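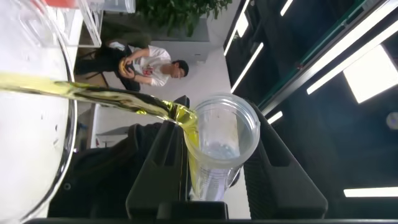

글쓴이: Lourenço Vieira
Pleklow 생활 도움 게시판 > 부엌과 요리 > 베이킹
조회 3218 | 추천 13 | 답글 3

한국 계량컵과 외국 레시피의 컵은 크기가 다릅니까? 올리브유 케이크가 계속 실패합니다

안녕하세요. 저는 포르투갈에서 왔고 한국에서 산 지 4년이 되었습니다. 한국어로 긴 글을 쓰는 것은 아직 어렵기 때문에 이상한 문장이 있으면 너그럽게 읽어 주시면 감사하겠습니다.

저는 집에서 올리브유 케이크를 자주 굽고 싶은데, 한국에 온 후로는 잘되지 않습니다. 어떤 날은 가운데가 무겁고 떡처럼 됩니다. 어떤 날은 위쪽이 갈라지고 속이 퍽퍽합니다. 고향에서는 할머니의 레시피로 만들면 한 번도 이런 문제가 없었습니다.

할머니의 레시피는 이렇게 되어 있습니다.

달걀 4개
설탕 찻잔으로 두 잔
밀가루 찻잔으로 두 잔
올리브유 찻잔으로 한 잔
우유 찻잔으로 반 잔
레몬 한 개의 껍질
베이킹파우더 작은 숟가락 하나

여기에서 "찻잔"은 할머니 집의 찻잔입니다. 저는 그 찻잔을 가지고 있지 않습니다. 그래서 인터넷에서 비슷한 미국 레시피를 찾아서 그것도 함께 보았습니다. 미국 레시피도 모두 컵으로 되어 있습니다. 그런데 제가 마트에서 산 계량컵은 가득 채우면 200ml이고, 제 직장 동료는 컵이 240ml이어야 한다고 말합니다. 누구의 말이 맞습니까? 그리고 할머니의 찻잔은 어떻게 생각해야 합니까?

또 한 가지가 있습니다. 오븐은 Cledel이라는 이름의 작은 전기 오븐이고, 안에 바람이 나오는 기능이 있습니다. 반죽은 Iromix 핸드믹서로 섞습니다. 레시피에는 오븐 180도라고만 쓰여 있습니다. 바람 기능을 켜는지 끄는지는 쓰여 있지 않습니다.

8월에 부모님께서 한국에 오십니다. 그 전에 꼭 성공하고 싶습니다. 도와주시면 정말 감사하겠습니다.

Duggan
추천 2

컵은 다 똑같아요. 저는 집에 있는 머그컵으로 하는데 잘 돼요. 오븐이 문제인 것 같네요. 오븐을 바꿔 보세요.

 댓글 Lourenço Vieira: 답글 감사합니다. 그런데 오븐은 작년에 산 것이라서 바꾸기가 조금 어렵습니다.

 댓글 빵굽는고양이: 머그컵마다 크기가 다른데 다 똑같다니요 ㅎㅎ 모든 재료를 같은 머그컵으로 재면 비율은 맞겠지만요

 댓글 Duggan: 네 그러니까 한 컵으로만 하면 된다는 뜻이었어요

Harish Bhatt
추천 25 | 글쓴이가 고른 답글

안녕하세요, Lourenço 님. 저도 외국인이고 한국에서 빵을 굽다가 같은 어려움을 겪었습니다. 저의 한국어도 완벽하지 않지만 아는 것을 순서대로 써 보겠습니다.

먼저 컵의 크기입니다. 동료분의 말씀도 맞고 Lourenço 님의 계량컵도 맞습니다. 한국에서 한 컵은 보통 200ml입니다. 미국 레시피의 한 컵은 보통 240ml로 계산합니다. 호주의 레시피라면 250ml인 경우가 많습니다. 그러므로 레시피를 볼 때 어느 나라 사람이 쓴 글인지를 먼저 확인하시는 것이 좋습니다. 한국어로 된 레시피라도 미국 글을 번역한 것이면 240ml일 수 있습니다. 저는 이것 때문에 당근 케이크를 두 번 버렸습니다.

다음은 할머니의 찻잔입니다. Duggan 님의 말씀에도 옳은 부분이 있습니다. 설탕, 밀가루, 기름, 우유를 전부 같은 잔으로 재면 서로의 비율은 유지됩니다. 문제는 달걀입니다. 달걀은 잔으로 재지 않고 개수로 넣습니다. 잔이 작아지면 마른 재료에 비해서 달걀이 많아지고, 잔이 커지면 달걀이 모자라게 됩니다. 베이킹파우더도 마찬가지입니다. 아마 할머니의 레시피와 미국 레시피를 섞어서 보시는 동안에 어떤 날은 이쪽 컵, 어떤 날은 저쪽 컵을 쓰신 것이 아닙니까? 그렇다면 결과가 매번 다른 것이 이해됩니다.

가능하시면 가족에게 전화해서 그 찻잔에 물을 가득 담고 저울로 무게를 재어 달라고 부탁해 보십시오. 물은 1ml가 1g이므로 바로 알 수 있습니다. 잔의 무게는 빼야 합니다. 그리고 "가득"이 끝까지 가득인지, 조금 아래까지인지도 꼭 물어보십시오. 저의 어머니는 "한 잔"이라고 하시면서 늘 손가락 하나만큼 비워 두십니다.

그다음부터는 저울을 쓰시기를 권합니다. 제가 부엌 벽에 붙여 놓은 숫자를 적습니다. 밀가루는 담는 방법에 따라 달라지기 때문에 책마다 조금씩 차이가 있습니다.

200ml 컵
박력분 100g
설탕 165g
올리브유 183g
우유 206g

240ml 컵
박력분 120g
설탕 200g
올리브유 219g
우유 247g

보시는 것처럼 올리브유는 물보다 가볍습니다. 그래서 저울에서 200g을 맞추면 200ml 컵보다 더 많이 들어갑니다. 저울에 ml 표시가 있는 제품도 있는데, 그 표시는 보통 물을 기준으로 한 것이어서 기름에는 맞지 않습니다. 저는 이 사실을 늦게 알았습니다.

밀가루는 봉지에서 컵으로 바로 퍼내지 마십시오. 눌려서 많이 들어갑니다. 숟가락으로 살살 담은 다음에 칼등으로 위를 깎으면 됩니다. 떡처럼 된 날의 원인은 여러 가지가 있을 수 있지만, 밀가루를 넣은 후에 너무 오래 섞는 것도 그중 하나입니다. Iromix 믹서는 달걀과 설탕까지만 쓰시고, 밀가루는 주걱으로 섞어 보십시오. 하얀 가루가 보이지 않으면 멈추시면 됩니다. 기름은 달걀 거품에 조금씩 천천히 넣으십시오.

오븐에 대해서는 제가 같은 제품을 써 본 적이 없어서 일반적인 이야기만 드립니다. 바람 기능을 켜면 보통 20도를 낮춥니다. 레시피가 180도이면 160도입니다. 작은 오븐은 위쪽 열선이 케이크와 가까워서 겉이 먼저 굳고, 그 후에 속이 올라오면서 갈라집니다. 한 칸 아래에 넣으시고, 25분이 지난 후에 색이 진하면 알루미늄 포일을 가볍게 덮어 주십시오. 그 전에는 문을 열지 않으시는 것이 좋습니다. 오븐용 온도계도 하나 사 두시면 도움이 됩니다. 저의 오븐은 표시보다 낮아서 항상 맞추어 써야 합니다.

 댓글 Lourenço Vieira: 이렇게 자세한 답글을 써 주셔서 정말 감사합니다. 말씀하신 것이 맞습니다. 저는 밀가루는 한국 컵으로, 기름은 동료가 빌려준 미국 컵으로 잰 날이 있었습니다. 고모에게 찻잔을 부탁했습니다.

 댓글 Harish Bhatt: 찻잔의 결과를 알게 되시면 여기에 써 주십시오. 저도 궁금합니다.

 댓글 Lourenço Vieira: 고모가 답을 주었습니다. 끝까지 채우면 220ml입니다. 그런데 고모의 말로는 할머니가 기름은 잔의 금색 줄까지만 부으셨다고 합니다. 줄까지는 190ml입니다. 레시피에는 그런 말이 전혀 없습니다.

 댓글 빵굽는고양이: 금색 줄 ㅋㅋ 우리 할머니도 김치 담글 때 파란 바가지 아니면 안 된다고 하셨어요

산책하는 두부
추천 6

위의 분이 거의 다 설명해 주셔서 숟가락 이야기만 보탭니다. 한국 레시피에 "한 큰술"이라고 되어 있으면 15ml 계량스푼인 경우도 있고, 그냥 밥숟가락인 경우도 있어요. 밥숟가락은 그보다 적게 담겨요. 요리에서는 큰 차이가 아니지만 베이킹파우더나 소금은 차이가 나요. 할머니 레시피의 "작은 숟가락"도 5ml 티스푼이라고 생각하시고 우선 평평하게 깎아서 한 번 해 보세요. 달걀이 4개나 들어가는 반죽이면 부족할 수도 있는데, 거품을 잘 내면 괜찮을 거예요.

그리고 한국 밀가루는 박력, 중력, 강력으로 나뉘어 있어요. 봉지에 "중력"이라고 쓰여 있으면 수제비나 부침개에 많이 쓰는 것이고 케이크에는 보통 박력을 써요. 혹시 지금 강력을 쓰고 계시면 그것부터 바꾸세요. 질겨져요.

올리브유는 향이 너무 강한 것을 쓰면 레몬 향이 잘 안 나서 저는 반은 포도씨유로 해요. 이건 취향이에요.

 댓글 Lourenço Vieira: 봉지를 확인했습니다. 강력이었습니다. 식빵 그림이 있어서 좋은 밀가루라고 생각하고 샀습니다. 오늘 저녁에 박력을 사러 가겠습니다. 포도씨유는 할머니께 말씀드릴 수 없을 것 같습니다.

 댓글 산책하는 두부: 강력은 버리지 말고 피자 도우 만드세요~

 댓글 Lourenço Vieira: 박력으로 구웠습니다. 160도에서 바람을 켜고, 한 칸 아래에 넣었습니다. 위쪽이 조금 갈라졌지만 속은 부드럽습니다. 다음에는 설탕을 조금 줄여 보겠습니다.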